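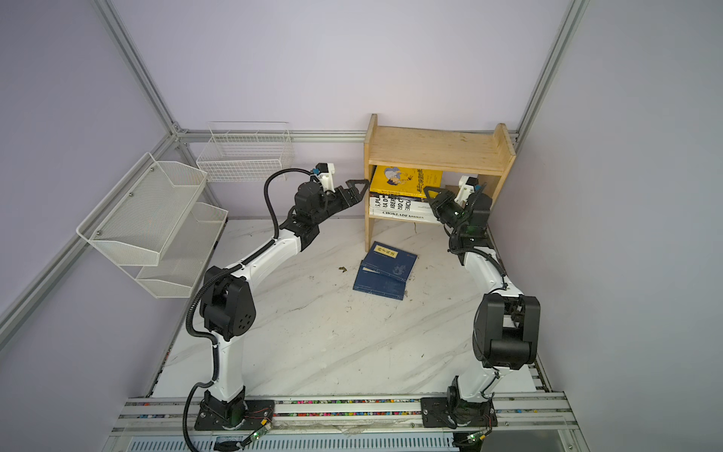 The two-arm bench at the Werano workshop, with the right gripper in among the books.

Werano Bench: Questions We Get a Lot

What is this project, exactly?
It's a two-arm robot bench that a few of us have been building at Werano, our shared workshop in Lamton, mostly on weeknights and the odd rainy Saturday. The long-term job is tidying a small bookshelf. We picked books because everybody has some, and because they come in such wonderfully inconvenient sizes!

Why two arms? Wouldn't one do?
For some things, yes, and if you're starting out, please do start with one - you'll be happier. We wanted one arm to be able to steady a stack while the other slides a book out, and both arms sit on the same rail so their spacing stays put.

What is the enclosure made of?
Aluminum extrusion for the posts and beams, with pale lavender panels between them. The color gets more comments from visitors than the robots do, and we're rather fond of it. The mesh baskets on the walls will hold small objects for a later task we've been calling Corholm, after the street where we first sketched it out.

Where are the cameras?
There's a small one on a bracket at each wrist, so it travels with the gripper. If you copy this, leave the cable far more slack than you think you need. The left arm has a big loop hanging out to the side, and the right one has its cable clipped along the arm. We still argue happily about which is better.

Can it handle any book?
Oh, no. Our own limit is 700 grams, and anything glossy is a bit of an adventure. Stacks lying flat are harder than books standing up, so we practice those a lot. Languages don't matter in the least, and our pile has grown quite international.

How much did it cost?
The frame, panels, and shelf came to 300 dollars. The arms were a separate (and much longer) conversation.

Do you share the plans?
We do. The cut list and wiring notes are in the Vergara binder by the front desk, and you're welcome to copy any page you like.

May I come and try it?
Please do! Bench nights start up again in October, with room for five guests each time. Sign up at the desk, tie back long hair, and bring a paperback you don't mind getting a little dented.

Page updated September 26, 2025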